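**Plelach completes refit of Arnis workroom**

Sunday, February 15, 2026

Plelach has completed the refit of its ground-floor workroom at Arnis. The work began in November and covered shared storage, table surfaces and lighting. Open metal shelving now takes cases, bottles and boxed equipment.

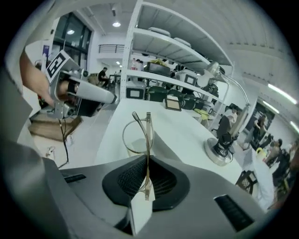
*White metal shelving and long table, Arnis workroom.*

Tables are white and are kept clear between bookings. Each booking runs for 3 hours, and items left on a table at the end of that period are moved to the shelves. Small parts are to be kept in trays during use.

Cables must not cross the walkways.

"The room was short of shelf space and the tables were being used for storage," said Kenta Sasaki, facilities lead at Plelach. "Users asked for open shelves, and the layout follows that request."

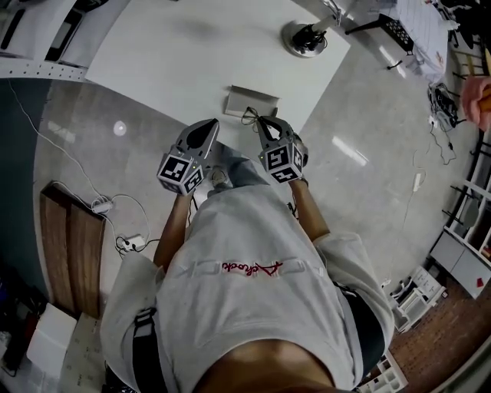

Shelf positions are allocated under the Brallura labelling scheme, already in use at the company's Blackwood site. Bins and cases without a label will be held for 30 days. Requests for a permanent position should be made in writing and are answered within 4 working days.

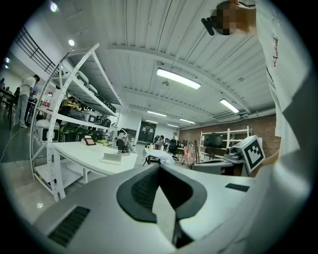
Plelach Site Notices | Issue 24 | Page 3

Overhead lighting is by rectangular ceiling panels. Desk lamps may be used for close work and should be switched off at the end of each booking.

Booking enquiries: Facilities Desk, Plelach, Arnis.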